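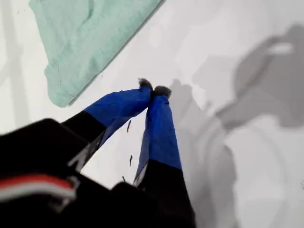 5 min read

Prasert Jitpraphai runs the teleoperation bench at Letstead, where operators teach a two-fingered gripper to handle cloth. Folding is the current task. The training set, called Ren internally, stood at 1453 demonstrations in May, of which 411 had been rejected.

"Most rejects are hesitation," he said. "The operator stops over the corner of the cloth to think, and the policy learns to stop there as well."

Letstead started with hand guiding, in which a person holds the arm and moves it through the fold. Jitpraphai dropped the method after 384 attempts. The operator's forearm kept getting into the wrist camera's view, and the forces recorded at the joints were partly the operator's own. Operators now use a leader arm supplied by Hivarness and work from the camera feed.

"You lose touch completely," he said. "On a hand-guided arm you can feel the cloth drag. On the leader arm you watch for the wrinkle, and you close a bit later than you'd like."

Fingertips took longer to settle than the software. Bare tips slid over the hem, and a rubber set picked up two layers at once. Jitpraphai treats any change of tip as a new data set — old demonstrations are kept but aren't mixed in.

He asks new operators for around 400 practice grasps before anything is recorded. Speed is left alone. "I want the same approach angle and the same release height. If they're slow the whole way through, I can resample that."

The next task is a fitted sheet, using the Erkon controller already on the bench. He would not give a date for it.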